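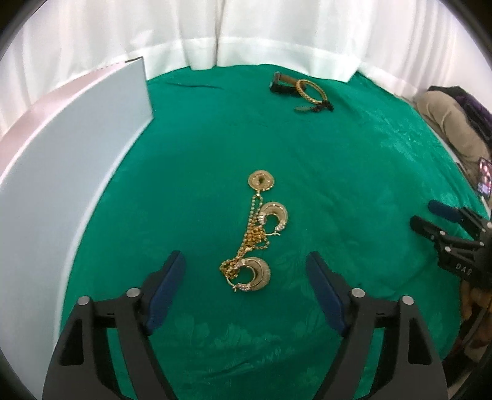

Untangling Season at the Jewelry Table

January is always the month when the knotted necklaces come out. The holidays are over, everyone has put on their good things and taken them off again in a hurry at the end of a long evening, and then one quiet afternoon you open the box and find one big golden lump where four or five pieces used to be. If that sounds like your dresser right now, please know you are in very good company, and that there is hardly a knot in this world that can't be talked out of itself with a little patience and a decent lamp.

We have had a green cloth on the jewelry table at Kuscombe for a while now, the one with the faint leafy pattern woven through it, and I have grown very fond of it. Gold shows up beautifully against green. A thin chain on a white towel can nearly vanish, and on a bare tabletop it slides away from you just when you have found the right loop, but on a cloth it stays where you put it and you can follow it with your eye from one end to the other. Any plain-ish cloth in a deep color will do the same job at home. An old napkin is perfect.

A chunky pair of crescent hoops with a row of little clear stones along the inner edge, a round gold pendant like a coin, and two chains gone every which way among them - that is about as typical a tangle as you could ask for, and it's a nice one to learn on. One chain is thin and beaded and the other is thicker with a twist to it, so you can at least tell them apart, which is more than I can say for some of the bundles that come through our door!

The first thing is to leave it alone for a minute. I mean it. Lay the whole bundle down and look at what is only resting on top and what is really caught. Very often the earrings are the easy part, and once they are lifted off to one side the chains relax a good deal. Go gently with anything that has a thin wire hook, for those bend if you so much as frown at them, and a hook will happily pick up a strand of chain on its way out. Slide it free the way it went in.

Next, look for the clasps and open or close them as needed. I like them closed while I'm loosening and open once I can see a clear way through, but my mother did it the other way around and her necklaces were always in lovely order, so suit yourself. Then find the tightest spot and, with two blunt pins or toothpicks, spread it from the middle. Don't pull on the ends. I know you want to. Pulling on the ends is how a loose muddle becomes a hard little bead of misery, and a fine chain can stretch or snap before you have felt anything give.

If a knot won't budge, a drop of baby oil worked in with a fingertip often helps on plain metal chain. Keep it away from stones and pearls, and wipe the chain well with a soft cloth afterward. And if you have been at it for half an hour and are getting cross, cover it with a saucer and go have your supper.

For storing things afterward, a few of you asked about the Cindell trays, and yes, we have them again. They are $7 each, lined, with a long narrow slot for chains and small square ones for earrings. The Flimden rolls are still on order and I will say so here as soon as they arrive. In the meantime a drinking straw works wonders for a thin necklace: thread one end through and fasten the clasp, and it can't wrap itself around its neighbors. Hoops do well hung through a strip of ribbon, each pair together, so you aren't hunting for the second one on your way out the door.

The table will be set up in the Vidal Room through the end of the month, during regular hours, with good light, plenty of pins and a pot of tea within reach (but not on the cloth, please). Bring your tangle in a small bag, and if there are earrings in with it, leave them just as they are and we'll sort it out together. There is no charge, and you're welcome to stay as long as you like.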